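Search the help pages Search

Filed under: Worktops & Tables > Set-up > Covering and marking out

5. Marking out the Nonska table cover

Read section 3 first if the cover is not yet on the table. The Bokik leaflet packed with older covers says you can mark out and fit in one go. We have tried it that way and don't recommend it – the cover creeps as it relaxes, and your marks creep with it.

Before you start

You need paper masking tape, scissors, a long ruler and a soft cloth. Jiltine sells a marking kit for this job. It contains tape, scissors and a ruler, so check your kitchen drawer before paying for it.

5.1 Leave the cover flat for one night. The packet says an hour. An hour may do in a warm room, but we wouldn't count on it.

5.2 Wipe the surface with a barely damp cloth and let it dry. Skip the spray cleaners, including those labelled "residue free". Tape has its own opinion about residue.

5.3 Choose the spot you want to mark. Most people pick the exact middle of the table, then find that the middle is where everything gets put down. A spot nearer one corner is easier to keep clear.

5.4 Cut two strips of tape, each 300 mm long. Tear them if you must, but torn ends lift sooner.

5.5 Lay the first strip and press from the centre outwards with your thumb. On a dimpled cover the tape only touches the high points, so press harder than seems necessary.

5.6 Lay the second strip across the first to make a cross. Measure to the crossing point, never to the ends of the strips.

Note: The printed grid on some Tymoshchuk covers is sold as a measuring aid. Lay a ruler along it before you believe it. Ours drifted by 6 mm from one side to the other.

Caution: Do not cut tape on the cover. "Cut resistant" on the packaging is a hopeful phrase, and a blade will go through.

5.7 Placing containers

Keep trays and tubs off the tape. A tub standing on a strip will rock slightly, and dragging it away tends to take the end of the tape with it. Lift, don't slide.
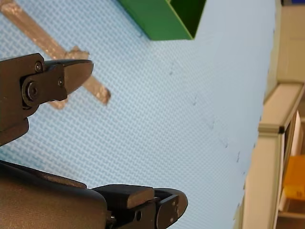

If you swap one container for another of a different size, check again that it stands clear of the marks. Covers in pale colours show every smear of old glue, so it pays to move a strip once and leave it there.

5.8 Removing the tape

Peel slowly, keeping the tape folded back low over itself. If glue stays behind, dab it with the sticky side of a fresh piece. Warm water and washing-up liquid will shift most of the rest. We have seen white vinegar praised for this and noticed no difference.

Replace the tape when the edges go furry, whatever date the maker gives.

Next: 6. Cleaning and storing the cover

We use cookies to remember your settings and improve our help pages. Accept all Manage choices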